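Section 2: Getting your work surface ready

I wrote this part of the guide after the third person asked me how I set my table up for fiddly small things, so forgive me if it rambles a bit. It goes with the Hidwood table stand, but most of it will do for any table you've got. You want a big white foam sheet on top, something to clip it with, and your bits and bobs within reach. Mine has had plenty of use and has the smudges to prove it!
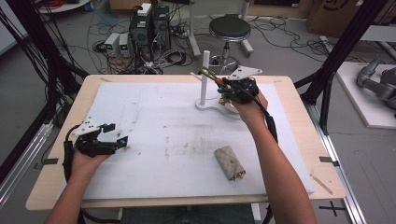
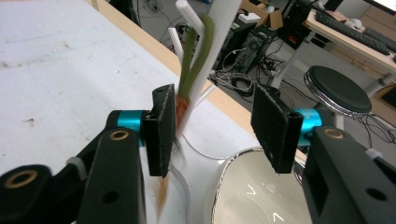 What you need before you start

A table with a flat top. Mine is the plain Zirnitberg one, bought second-hand in June, and I'm very fond of it.
A sheet of white foam, big enough to cover most of the top.
Black clips, the springy sort you'd use on a stack of papers.
A stand with a broad base (more on that below).
A soft pouch for the little things you can't afford to lose.

Laying the sheet

1. Wipe the table down and let it dry properly. I once skipped this and had a crumb making a bump under the foam for weeks.

2. Lay the sheet flat and leave it alone for 5 minutes if it has been rolled up. The corners like to spring back, and it's much less annoying if they get that out of their system first.

3. Put a clip on the left edge, then pull the sheet gently towards the right and put one on that side too. Gently! Foam stretches, and then you get a ripple across the middle that no amount of patting will shift.

4. Run your palm over it from the centre outwards.

Note: if a clip won't open wide enough for your tabletop, Vanags do a deeper one in packs of 200, which is a daft number of clips for one household. I split a pack with a neighbour.

Putting the stand in place

5. Stand the post on its base directly on the foam, a little behind where your hands will be working. Too near the front and you'll catch it with your sleeve.

6. Press down on the base, give it a small twist, and see whether it rocks. If it does, move it along a bit – there's probably a dent in the foam.

7. Try a long, thin thing first, a rod or a stick, before anything bendy. Once you're happy with that, go on to bundles. Stiff pieces and floppy pieces together are a proper nuisance, and I find it best to line up the bottoms and let the tops lean wherever they fancy.

Caution: don't squeeze a bundle hard to keep it tidy. The thin ones bow and the middle one shoots out, usually on to the floor.

Caution: keep cables clear of your elbows and well away from the table legs. Tuck your stool in when you get up as well.

Looking after the foam

Marks are normal. I go over mine with a barely damp cloth and a drop of Clulham soap, and what doesn't come off stays. Please don't scrub, it only roughens the surface and then it holds the dirt even better. When one side gets too grubby, turn the sheet over, clip it again and carry on from step 4.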